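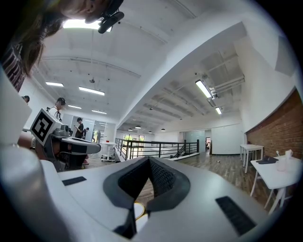 Cleaning and relamping fluorescent fixtures under an open ceiling
Zollovham Building Notes, Lighting
Last revised 20/01/2025

A room without a dropped ceiling collects dust in places a tiled room does not have. It settles on top of beams and ducts, and every time a fixture is opened or a ladder touches the structure, part of it comes down on the desks and on the lens you have just wiped. The order of work matters more here than the cleaning product. In a room like this one, with a white ceiling, exposed beams and ductwork running between long and short fixtures, do the structure first and the lights second. A glass partition also needs attention, since fallen dust shows on it sooner than it does on the floor.

The procedure covers fixtures with replaceable tubes. For sealed LED panels, follow the cleaning steps and skip the relamping section.

What you need

Platform ladder rated for the user plus tools
Vacuum with HEPA filter, soft brush head and extension wand
Microfiber cloths, one set for dry work and one for damp
Neutral detergent diluted to the label rate
Drop cloths or plastic sheeting
Safety glasses and cut-resistant gloves
Non-contact voltage tester
Rigid carton for used tubes

We use the Ultora brush head because the bristles are long enough to reach behind duct hangers. Any soft head of similar depth will do.

Before starting

Draw a sketch of the ceiling and give each fixture a letter. Write the tube length, wattage and color code beside it. Long and short fixtures in the same room often take different tubes, and the sketch avoids a second trip to the supply room.

Find out which switch and which breaker feed each row. Lock out the breaker. A wall switch alone is not sufficient, as some rows share a neutral or include an emergency unit with its own battery. Let the tubes cool for 12 minutes.

Clear the room. Cover the desks, equipment and any open shelving. Stop the air handler for the zone and leave it off until the floor has been vacuumed.

Structure

1. Start at the side farthest from the door.
2. Vacuum the tops of the beams, then the sides.
3. Vacuum the ducts along their length. Keep the wand off flexible sections and taped joints.
4. Vacuum the top of each fixture housing. Do not wipe it yet.
5. Wait 11 minutes before opening any fixture.

If the paint on a beam flakes under the brush, stop and have it checked. Do not sand or scrape it.

Fixtures

1. Test for voltage at the fixture.
2. Open the lens or louver and support it with one hand. Older clips crack if the lens is allowed to swing.
3. Rotate each tube a quarter turn and lower it straight out of the sockets. Place used tubes directly in the carton.
4. Wipe the reflector dry, then with a damp cloth, then dry again. Keep moisture away from sockets and ballast covers.
5. Wash the lens in detergent, rinse, and let it air dry. Rubbing a dry plastic lens builds static and attracts dust.
6. Fit new tubes with the markings facing down so that they can be read from the ladder.
7. Close the lens and check all clips.

Replace every tube in a row at the same time. Mixing old and new tubes gives visible differences in color, most noticeable on a white ceiling.

Checking the result

Restore power and run the lights for 100 hours at full output before using any dimmer. Replace tubes that flicker during the first day. If the fault remains in the same position, inspect the socket and ballast.

Take meter readings at desk height in the same spots each time. In the Menon annex, cleaning alone in December recovered almost 56 lux at the darkest desk, with the old tubes still installed.

Glass and floor

Wipe the partition from the top rail down, both sides. Fold the drop cloths inward and remove them from the room. Vacuum the floor, then restart the air handler.

Used tubes contain mercury and go to the Nandel collection point in the closed carton. Label the carton with the tube length and the date it was filled.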